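Visit Report: Rirden Racing and Gaming Center, Compliance Open Day

In February, a delegation from the Basidness Gaming Policy Office attended the compliance open day at the Rirden Racing and Gaming Center. The purpose was to observe how a licensed operator meets its reporting duties, before the Office comments on the draft rules for electronic wagering. The delegation was led by Odette Leclerc, senior policy officer.

The program began at 9 a.m. with a tour of the main floor. The center is licensed for 1,086 gaming machines, all connected to a central monitoring system supplied by Flania. Staff demonstrated how a door opening on any machine is logged and matched against the technician's access card. An entry without a match is held for review by the shift supervisor. The delegation was shown the log for a recent weekend and was permitted to ask about individual entries.

Visitors then moved to the cash counting room, which may be entered only with two employees present. Procedures were explained from behind the glass. Ms. Leclerc asked how long video of the count is kept. The answer given was 61 days, which is longer than the current rules require.

The sports wagering counter was the part of the visit most relevant to the draft rules. Le Goff, the contractor that operates it, sets limits by type of event and refers unusual betting patterns to the regulator by secure form. The delegation noted that the form does not ask whether the customer has an account with another operator - a gap that was also raised in last year's written comments.

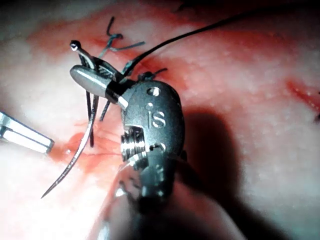 Machine inspection was covered in the afternoon session. Technicians open a sample of cabinets each month, check the seals on the logic boards and compare software signatures with the approved list. Worn or altered parts are kept as evidence, and each is photographed for the file. The presenter advised that such photographs be taken close enough to record any mark on the metal, as with the small "iS" engraved on the gray housing of the surgical instrument shown here, since a part with a legible marking is easier to trace in a dispute.

The visit closed with a discussion of self-exclusion. Enrollment is handled at a private desk near the east entrance, and customers may also enroll by mail. The delegation requested a copy of the staff training outline, and the center agreed to provide it. Comments on the draft rules will be prepared once the outline has been received.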